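In defence of the noisy present

Every December my sister-in-law sends round the same message: no loud toys, please. I understand it. I've lived in a semi with thin walls and a two-year-old who owned a xylophone, and there were mornings I considered posting the thing to Vostedik with no return address. But I've come around to the opposite view, and I'm going to be a bore about it for a few paragraphs.

Kids need to make a racket! We've got very good at giving them quiet things, felt shapes and stacking cups in the colour of porridge, and then we wonder why they go off like a siren in the supermarket. A drum gives all that somewhere to go. You hit it, it answers, you hit it harder. My youngest worked out loud and soft on his own at four, well before he'd sit still for anybody's music class (we paid for a term at the Ayaaba hall and he spent most of it under the piano).

The usual objection is the neighbours, and fair enough. Ours has been a saint. We agreed on no drumming before nine in the morning and none after tea, and in nearly 2000 nights of being parents I can think of very few where a drum was the thing keeping anyone awake. Teething, yes. The dog next door, constantly.

The other objection is that cheap instruments sound awful, so why not wait and buy a proper one. I did the sums on a junior kit at Stirkent and went home and had a lie down. A little drum costs less than lunch, and a child of two doesn't care about tone. Mum gave me one when I was small and I'm still, at 44, tapping on the steering wheel at red lights.
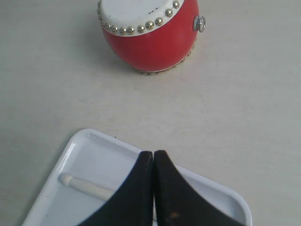
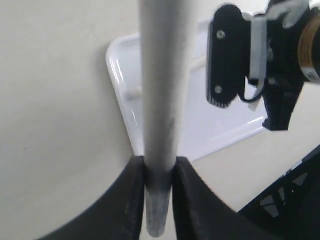

Page last changed: May

So I'll be ignoring the message again this year. My niece is getting something she can whack, and her mother can borrow my earplugs.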